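The Backyard Feeder: Do hummingbirds really need that red dye?

Every spring the garden centers fill up with bottles of bright red nectar, and every spring I get talked at by somebody who swears the birds won't come without it. I have my doubts. The feeder already has red parts. The Flerent I hung by the porch is mostly red plastic, and I have yet to see a bird complain about clear sugar water.
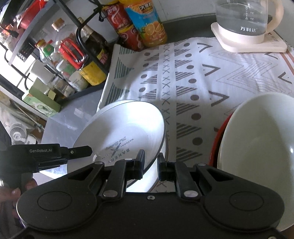
What should go in a hummingbird feeder?
Plain white sugar and water, one part sugar to four parts water. Skip honey, brown sugar and anything with coloring in it.

Then there's the Jasov concentrate, whose label promises "up to 230 visits a day." Visits by how many birds? Counted by whom? The label doesn't say. A reader in Villanueva sent me the store flyer, which put the bottle at the front of the aisle and plain sugar nowhere.

I'm no kinder to the claim that leaving a feeder up in September keeps hummingbirds from migrating. Shorter days tell them when to go. Leave it up for the stragglers if you like.

What I will nag about is cleaning. In hot weather, change the nectar every other day and scrub the ports with a bottle brush. Cloudy nectar goes down the drain, however much you paid for it.

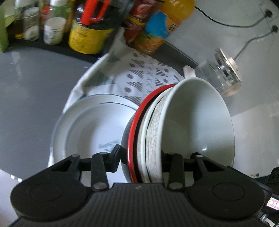 Nested bowls, the outermost one white with a red rim.

Next month: the Hastimbridge "squirrel-proof" pole, and why I'm keeping the receipt.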